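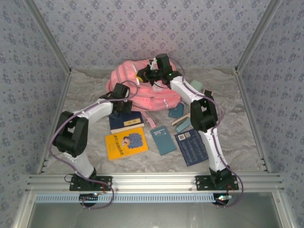

Two robot arms on a shared front rail

Unit 9. Closed Seasons, Bag Limits and Tagging
Instructor: Cecilia Quaye
Friday, November 30, 2018

1. Terms

Closed season: the period in which a species may not be taken. In the Bindura district this runs from January to the end of spawning, as declared each year by the wardens' office.

Daily limit: the number of fish one license holder may keep in a calendar day. For the Wallotora River it is 2.

Possession limit: the number one person may have at any time, including fish at home in a freezer. Students often mix this up with the daily limit. A person can be within one and over the other.

Slot: the range of legal lengths. Fish below or above the slot go back in the water.

2. Measuring

Total length is taken from the tip of the snout, mouth closed, to the end of the tail with the lobes pressed together. Lay the fish flat on the board. A tape run over the curve of the body gives a longer reading and will not hold up if the charge is contested.

3. Case for discussion: Sulemana Landing

Wardens checked 149 license holders at the landing over one season. Of these, 105 had completed the catch card before leaving the bank. The rest had left it blank or filled it in later from memory. The rule says "immediately upon retention." Most of the written warnings concerned the card – very few concerned the fish.

Points to prepare:
What record must the officer make at the time of the check?
Does a blank card prove that the daily limit was exceeded?
When may a cooler be opened without consent under the Gramano Act, section 9?

4. Chain of custody

Each seized fish gets its own tag and line on the evidence sheet. Write the tag number, species, length, place and time. Freeze whole. Do not gut or fillet before the biologist has signed. If a fish changes hands, both officers sign, with the time of transfer – initials are not accepted.

5. Reading for next week

Course pack, chapter on tagging of large game. Bring a blank seizure form. We will fill one in during class and compare entries.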